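Subject: Re: [smallholders] hatch rate on the second batch, and humidity

3 min read

Aileen Estrella wrote:

> I set 11 eggs in the Gudgate at the start of June and only 3 hatched. The
> temperature held the whole time according to the display. I opened the rest
> on day 23. Most were fully formed, some with a lot of fluid still in the
> shell. I kept both water channels full from day one because the manual says
> to. Is this the eggs or is it me? They came by mail from the Fallari place
> and sat on the counter overnight before I set them.

Aileen,

Fully formed chicks with fluid left in the shell point to high humidity during the first 18 days. The egg has to lose water so the air cell can grow. If it doesn't, the chick has too little air when it breaks through internally, and it dies before it gets out. Shipping damage usually shows up differently: loose or saddle-shaped air cells at candling, and more losses in the first week.

The Gudgate manual was written for a dry room. Both channels full in a kitchen in June will put you well over 60 percent. I run mine with one channel for the first 18 days and fill the second at lockdown. On wet days I leave the first one dry too. The number to aim for is 45 percent up to lockdown, then 65 to 70 until the hatch is done.

Don't trust the built-in display for this. Mine reads five points low. To check yours, put a separate hygrometer in a sealed bag with a bottle cap of damp table salt, leave it overnight at room temperature, and read it through the plastic. It should say 75. Write the error on a piece of tape and stick it to the back. Then set it in the incubator next to the built-in sensor and compare the two.

Weighing is better than either. Weigh the whole tray on a kitchen scale the day you set, then again on days 7 and 14. You want a loss of 11 to 13 percent by day 18, so a bit over 4 percent per week. If the tray is losing less than that, take water out. Weigh at the same point in the turning cycle if you can, and pull any clears before the first reading, or subtract them from both.

On temperature, a steady display only tells you the sensor is steady. Lay a fever thermometer at egg height in each corner and leave it for an hour. Forced-air machines should be at 99.5 F all over. Anything more than half a degree off in one corner is worth fixing, normally by cleaning the fan. 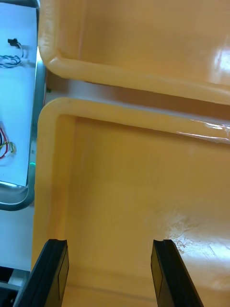
Yellow-orange plastic bin

As for brooding, three chicks don't need much room for the first two weeks. Any smooth-sided plastic bin will do as long as the floor is covered. Bare plastic is slick and gives them spraddle leg. Paper towel for the first three days, then pine shavings. Put the heat at one end only, 95 F directly under it, and drop it five degrees a week. If they pile up under the heat they are cold, and if they stay at the far end they are hot.

For the next batch, let mailed eggs stand large end up for 24 hours before you set them, and leave the turner off for the first three days. One night on the counter did no harm.

Bashir asked last month what I log. Per batch: source, date set, tray weights, room humidity morning and evening, clears at day 7, quitters at day 14, number hatched, and what I found in the rest. It fits on one sheet of paper. The Jestus spreadsheet that went around the list does the same job, but check the weight loss column before you use it. The copy I have divides by the day 7 weight when it should divide by the starting weight, so every figure after that comes out wrong.

Send your room humidity if you have it, and say whether the vent plug was in or out. If it was in for the full 21 days, that would account for a good part of this.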